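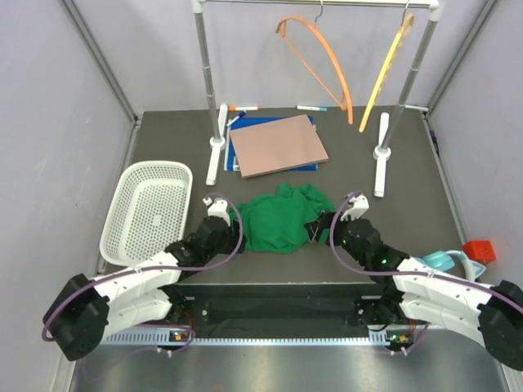

*Attachment 1 - green cloth on the table, basket on the left, rack across the back.*

**Ticket 3044 - Kofler garment rack, top bar turns in the corner connectors**
**Sent to:** Zondell customer help
**Opened:** Dec 21, 2018
**Status:** waiting on parts

Hi there! So I bought the Kofler rack from your Gremiddale store, the one with the bar on top and a pole at each side, and I like it a lot except for one thing. The top bar spins. Not all the time! It sits there perfectly well until I hang something heavier on one side (a damp towel will do it), and then it rolls toward me in its two white corner connectors and whatever is on there slides to one end in a heap.

The green cloth is the thing I've been testing with. It's soft and it's always the first to go, and I'm tired of picking it up and smoothing it out again. I should say it is a plain old cloth and I don't care if it gets wrinkled, so please don't worry about that part. I'd just like to hang up a shirt and find it where I left it.

What I tried before writing:

- Took the bar out, wiped both ends and pushed it back in as far as it would go. Better for one evening.
- Swapped the left and right connectors. Same thing, except now the right side is the looser one, so I'm blaming the connector and leaving the pole out of it.
- Wrapped a strip of masking tape around each end of the bar. This held for 2 days and then the tape bunched up inside and I had a terrible time getting it out (tweezers, bad words).
- Looked for a screw hole. I can't find one. The leaflet shows a screw, my connectors have no hole, and there was no screw in the bag.

That last one is really my question. Did I get the wrong connectors, or is the leaflet for a different rack?

**Update 1**

Thanks for the quick answer! You asked for the number molded inside the connector. I went at it with a flashlight and both of mine say 85, and nothing else that I can make out. You also asked how much weight I had on it. I put the towel on the kitchen scale and it came to 400 grams, so we are not talking about winter coats.

You suggested turning each connector a quarter turn and pressing until it clicks. I did that on both sides. The left one clicked. The right one made a sort of crunch, and I stopped there. It doesn't look cracked but I'm not going to lean on it.

Separate small thing while I have you. The basket I got on the same trip is the Trosus one, off-white, with the little holes all over the bottom, and the tag said it hooks onto the rack. It has a smooth rim all the way around and I can't see how it would hook onto anything. Is there a clip I'm missing? For now it just lives on the table at the left and I drop the pegs in when I'm done.

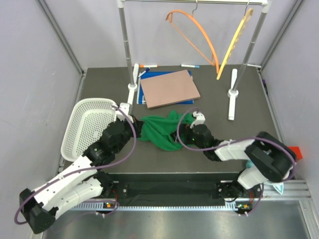 I also want to be clear that I'm not after a refund. Carrying the whole rack back to Gremiddale would mean taking it apart, and the left pole went in so tight that I'd rather not find out if it comes back out. If you can put the right connectors in an envelope, with the screws, I'm happy to fit them myself. I have a screwdriver and plenty of patience, at least until the holidays are over.

**Update 2**

OK, so per your message:

1. 85 is the old connector, which goes with the old leaflet, and I got the new leaflet. Mystery solved, thank you!
2. The new connectors take a short screw from underneath. You're sending both sides plus the screws, and they should get here in January.
3. The basket clip is sold separately. I do think the tag should say so (it says "hooks on" in pretty big letters), but I'll skip the clip. The basket is fine where it is.

In the meantime I've been doing what you said and keeping the weight in the middle of the bar - that helps a bit. Light things stay put. The towel has been banished to the shower door.

One more question, no rush. When I take the old right connector off, should I pull it straight up or twist it first? It's the one that crunched and I'd hate to leave half of it stuck in the pole. Please leave the ticket open until I've got the new ones on and I'll write back then.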